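Subject: Re: [manip-methods] wrist view only, no scene camera?

Hi all,

Earlier in the thread the Bultden group wrote:

> We dropped the overhead camera for one run and success
> fell off badly on anything tall and shiny. Has anyone
> gotten a wrist-only policy to hold up in a kitchen?

Yes – and I'm really excited about this one! We just finished a first round at the Cadville kitchen with the Coetzee policy, wrist view only. The change is small. During training we hide a random patch of each image, up to 30 percent of it, and ask the network to guess the gripper's height above the nearest surface as a side task. That's all we added.

We ran 10 trials on each of 3 layouts, so 30 in total, and the new version beat our old baseline on every layout. I was expecting the marble counter to ruin things (so little texture to hold on to!), but the height guesses stayed steady there too. Glossy metal is still the hard part, and a faucet neck right under the fingertips is the view I keep going back to:

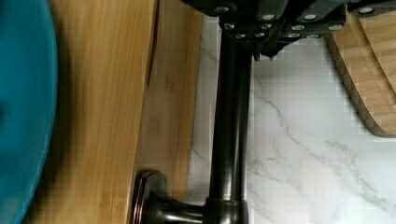

Skultberg: we see the same trouble with dark glossy metal, and for us it was the highlights sliding as the wrist turned. Did you try changing the brightness per patch? It helped us a lot in June. I'd love to compare the height errors if you can share the logs.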